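Astis Spectroscopic Ellipsometer with Heated Stage

Equipment > Thin Film Characterization > Ellipsometry

The Astis is a variable-angle spectroscopic ellipsometer for measuring thickness and optical constants of thin films on flat, reflective substrates. It is used mainly for spin-cast polymer films, block copolymer layers, polymer brushes and layer-by-layer assemblies. A heated stage is available for glass transition and thermal expansion measurements. 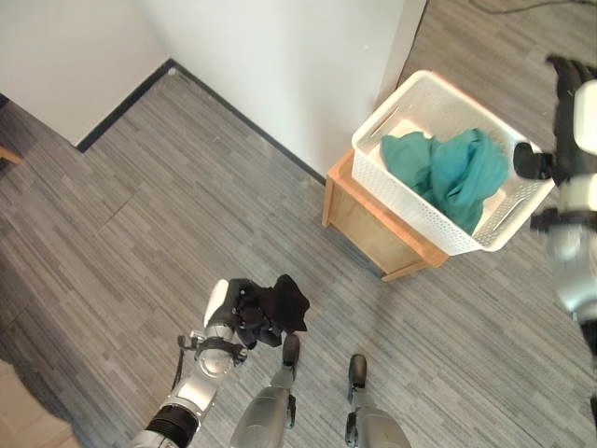 Conville Department of Polymer and Interface Science | Shared Instruments

Location: Entwistle Building, Room 2275
Instrument contact: Elaine Portela, ext. 3434
Status: Available to trained users
Training required: Yes

Capabilities

Film thickness on silicon, from a few nanometers to 400 nm with the standard model set. Thicker films can be measured, but the fit often has more than one solution, and a starting value from profilometry should be supplied.
Refractive index and extinction coefficient as a function of wavelength.
Thickness during a temperature ramp, at a single fixed angle.
Uniformity maps on wafers of 2 inches or larger. Mapping is not available with the heated stage installed.

Sample requirements

Substrates must be flat and reflective at the measurement wavelengths. Polished silicon with native or thermal oxide gives the best results. For transparent substrates such as glass or fused silica, reflections from the back surface have to be suppressed. Roughen the back or apply frosted tape before the session. Do not apply index-matching liquid to anything that will go on the heated stage.

The native oxide thickness should be measured on a bare piece from the same wafer and held fixed in the model. For films under ten nanometers, thickness and refractive index are strongly correlated and should not be fitted together. Use a literature index or a value obtained from a thicker film of the same polymer.

Residual solvent shifts both thickness and index. Anneal under vacuum above the glass transition where the chemistry allows it, and record the annealing conditions in the run log. 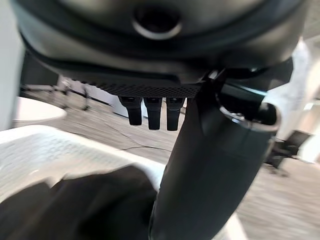
Films that dewet on heating will scatter light and raise the depolarization signal. Stop the ramp when this happens. Data taken after the onset of dewetting cannot be described by a uniform layer model, and adding a roughness layer does not correct it.

Heated stage

The stage is purged with dry nitrogen. Open the purge valve before turning on the heater and leave it open until the stage has cooled to room temperature. Thermal contact is made by spring clips. Samples smaller than the clip spacing need the adapter plate, which is kept in the drawer under the controller.

Glass transition values are normally taken on cooling. The reported value depends on the cooling rate, so the rate must be stated with the result. Calibrate the stage against the indium reference at the start of each block of heated runs. The offset is entered in the controller, not in the analysis software.

Data and software

Raw data are saved as text. Fitting is done in Bikemura, which is installed on the instrument computer and on the workstation next to it. Layer models for polystyrene, PMMA and common brush systems are in the shared folder. The shared models are read-only; save a copy under your own user name before making changes. Files left on the instrument computer are deleted at the end of June.

Training and booking

Training is given by Elaine Portela in one session, followed by a supervised run on the user's own samples. Access to the heated stage requires a second session with Fitzgerald Lyons. Bookings are made through the instrument calendar. Heated runs must be finished by 6 p.m. unless an overnight form has been signed.

Related equipment

Spin coater
Stylus profilometer
Vacuum annealing oven
Contact angle goniometer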